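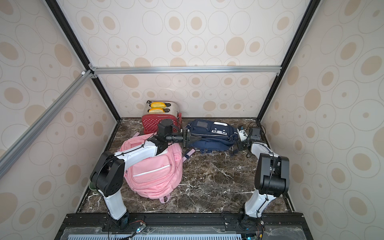

Stesau opens bag repair and reuse service to all households

4/19/21

Stesau, the household repair company, is opening its bag repair and reuse service to all households from today. Until now the Itasance service has only been available through schools and employers that signed up as members.

Itasance takes in backpacks, school bags and soft cases that still have wear left in them. Each bag is emptied, cleaned, checked and, where needed, repaired. The owner can have it back or pass it on to someone else.

The service started in November with bags handed in by members. It has received 3,497 bags so far. Most were backpacks, with navy blue the most common colour by a long way and pink second. The fault seen most often was a zip that would not run properly, followed by torn linings and worn shoulder straps.

"People will put up with a bad zip for a year and then throw the whole bag out," said Hongjun Lü, head of repairs at Stesau. "The fabric is usually sound. A new slider costs very little and takes a few minutes to fit. We would like people to send the bag in while the fault is still small."

Every bag goes through the same checks. The main compartment is opened and closed along its full length, and the front pockets are checked afterwards, including any inner zips. Straps are pulled at the point where they are stitched to the body of the bag. Carry loops, buckles and mesh panels are looked over for loose threads and splits, and any reflective trim is wiped down and tested under a lamp.
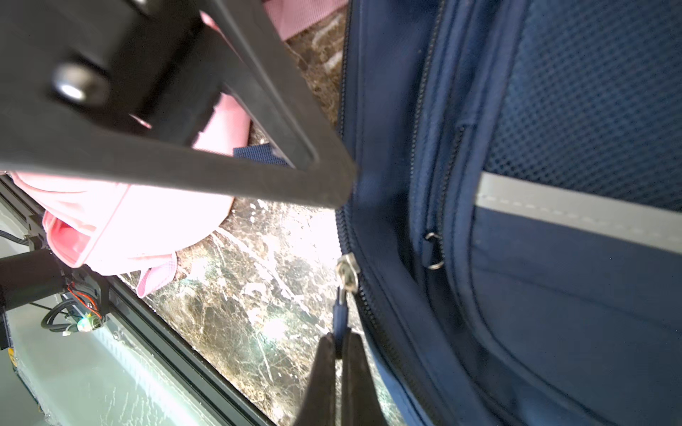

Zips get the most attention. The pull tab must be firmly fixed to the slider and long enough to grip easily, and the slider must pass over curved sections without catching on the piping. Missing tabs are replaced with cord or fabric ones, in a matching colour when there is one in stock. If the teeth themselves are damaged, the whole zip is taken out and a new one sewn in. Replacement zips and webbing are supplied by Lavitex under an agreement signed last year.

Some bags cannot be saved. These are taken apart for their buckles, sliders, rings and handles, which are sorted by size and kept for later repairs.

Households can book online or hand bags in at any branch of Qin, the homeware chain, during shop hours. There are 122 branches taking part. Up to 3 bags can be handed in at a time, and they do not have to be the same make or size. Repaired bags are ready for collection from the same branch within 6 working days. A text message is sent when the bag arrives.

Checking and cleaning are free. Repairs are charged by the part, and the owner is told the price before any work begins. There is no charge for bags that are given away through the scheme.

Before handing in a bag, please:

Empty every pocket, including small inside ones and the sleeve behind the back panel.
Shake out crumbs and grit, which can get into the zip teeth.
Remove key rings, badges and luggage labels.
Tie up any loose straps.
Keep any part that has come off and put it in the front pocket.

Hard-shell cases, leather bags and bags with built-in batteries are not accepted at present.

Notes to editors

Stesau repairs soft furnishings, bags and small household goods. Itasance is a Stesau service.

Hongjun Lü is available for interview. Requests should be sent to the Stesau press office.

ENDS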